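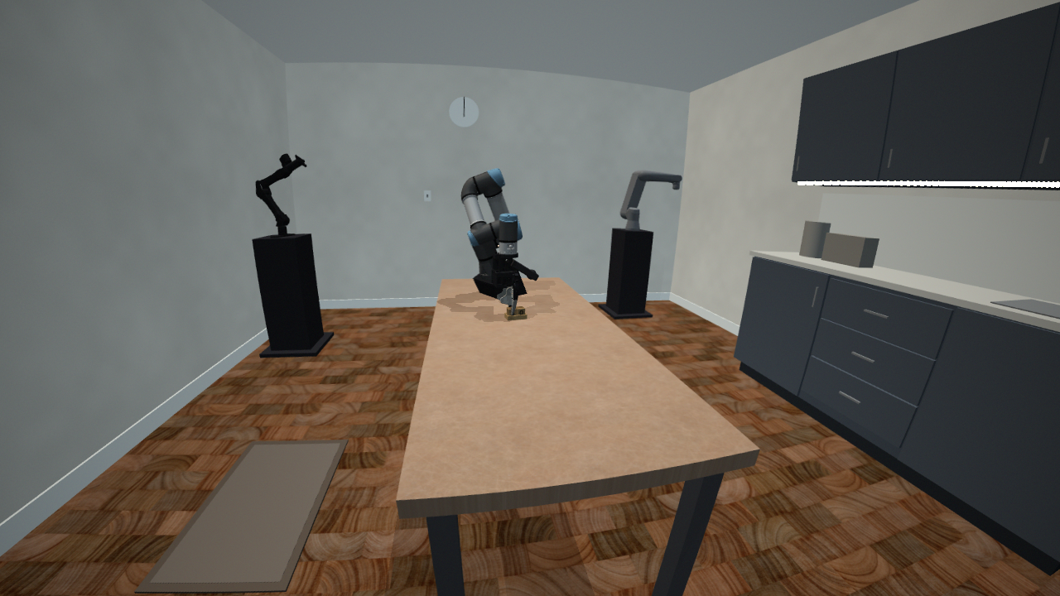
A long table with a speckled light brown top and a darker front edge

Is a furniture protection plan ever worth paying for?

Posted by Piret Paulauskas

We're about to order a big table from Huston and at the checkout they want to add something called Bivow Cover. It's 200 pounds for five years and is meant to cover "accidental staining, scratches and structural damage". The man in the shop was very keen on it. He said most people take it, and that without it we'd have nothing to fall back on after the first year. I find that hard to believe but my partner is nervous, as we've got two small children and a lot of felt tips.

I asked to see the full wording before paying and was told it comes by email after purchase. Is that normal? I can apparently cancel within 28 days, but I'd sooner not hand over the money in the first place. Has anyone claimed on one of these and got anything back?

Rasmus Rebane

I had one of these on a sideboard and a dining table, different company but the leaflet could have come off the same printer. My advice is to keep your money.

The word to watch is "accidental". On mine it meant a single event on a date you could name, reported quickly. A glass of wine knocked over, yes. A ring that has slowly appeared under a plant pot, no, they call that gradual. Felt tip by a child might be accidental or might be "misuse", and guess who decides. When I did claim, for a scratch about as long as my finger, they sent me a small cleaning kit and a wax stick. The wax stick was the wrong colour. I asked for a repairer to come out and had to send the same pictures three times.

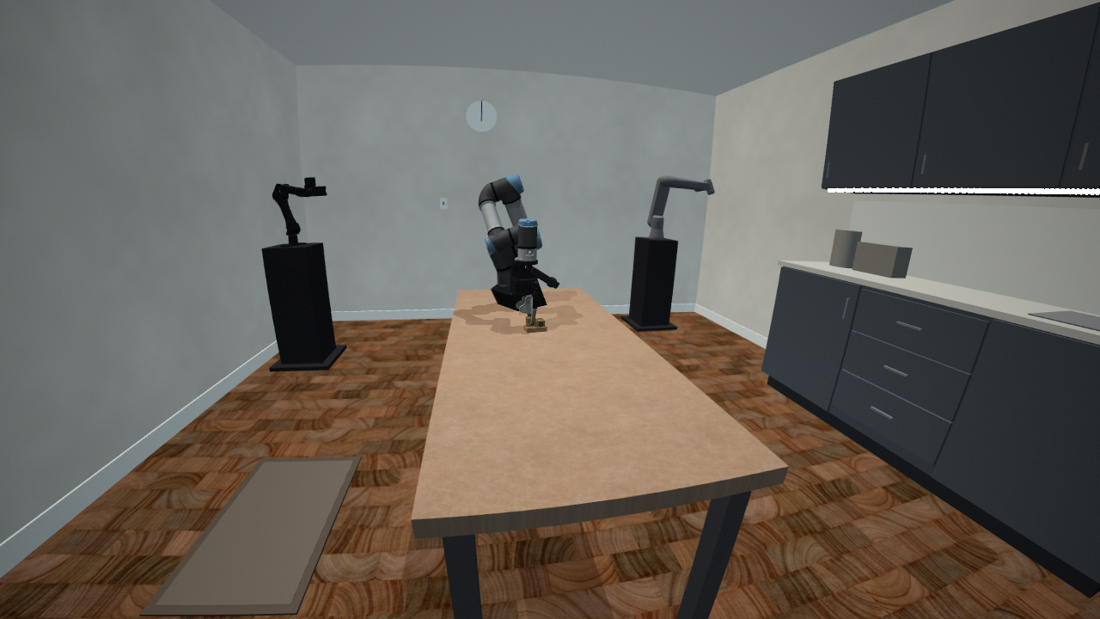
After the third lot they agreed to a visit, and the repairer was perfectly good, but he charges private customers less for that job than I'd paid for the plan. So I could have just rung him.

And no, I wouldn't accept getting the terms afterwards. Ask again in writing. If they still won't send them, that tells you plenty.

Darius Butkienė

never had a problem with mine, got a chair leg replaced no questions asked. depends on the company I suppose

Liis Mockus

I used to sell these in another shop, so take this however you like. We had a target for them and I got 3 per cent on each one. "Most people take it" was in the script. I never saw a figure to back it up.

A few things I'd check before saying yes:

Does your home insurance already have accidental damage on contents? Ours does, with an excess, and a table counts as contents.

Is there a limit on the number of claims? Some plans end once they've paid for one replacement, even if that happens in month two.

Do they repair only the marked area? A patch in the middle of a large top can look worse than the stain did.

As for "nothing to fall back on", that's nonsense. If a leg comes loose because it was badly made, that's for the shop to sort out, plan or no plan, and your legal rights don't stop dead when the first year is up. You may have to argue about whether it was a fault or wear, which is tedious, but you'd be having the same argument with the plan people.

Wipe-clean cloth for the felt tip years. Mine was 23 pounds from the market.

Piret Paulauskas

Thanks all. Checked the home insurance and we do have accidental damage, excess is 75. I've emailed Huston for the wording and got back a brochure with a smiling family on it, so I'm leaving the plan off the order.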